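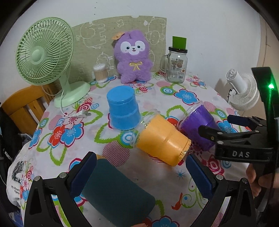 The Skadlow estate car restoration is now at the end of its second stage, and this report covers the work done under the grant up to February 2023. The shell came back from the welders at Jodstead with both sills, the boot floor and the nearside rear arch replaced. Small parts are being stored in whatever keeps them together, and plastic cups, one inside another like the clear and orange ones on the flowered tablecloth, have done well enough for clips and washers. Larger items are on the racking, tagged by side and position.

Engine
The block has been rebored and fitted with new pistons. Compression figures were even across all four cylinders on the stand. The original carburettor was too worn to rebuild, so we bought a reconditioned one from Clito. It was delivered 10 days late, which held up the first start but not the rest of the programme.

Brakes and suspension
All brake lines are new. The front dampers were rebuilt and the rear ones replaced. We are still short of one handbrake cable bracket. Sriwong have agreed to make one from our drawing if no second-hand part is found.

Bodywork
Primer is on. Filler work on the tailgate took longer than planned, as there was an old repair under the paint that had to be cut out. Some 56 hours went on this panel alone, against 23 allowed in the plan.

Spending
We have £1,699 left in the parts budget. This should cover the window rubbers, the exhaust and the remaining trim clips. It will not cover a new headlining, and we ask that this be moved to stage three. Labour costs for the tailgate have been met from the sum set aside for paint preparation, and no extra money is requested.

Next steps
Top coat is booked for April. The wiring loom goes in after that, then glass and seats. The car should be ready for its roadworthiness test once the loom has been checked. The next report will include the paint invoice and the weighbridge ticket.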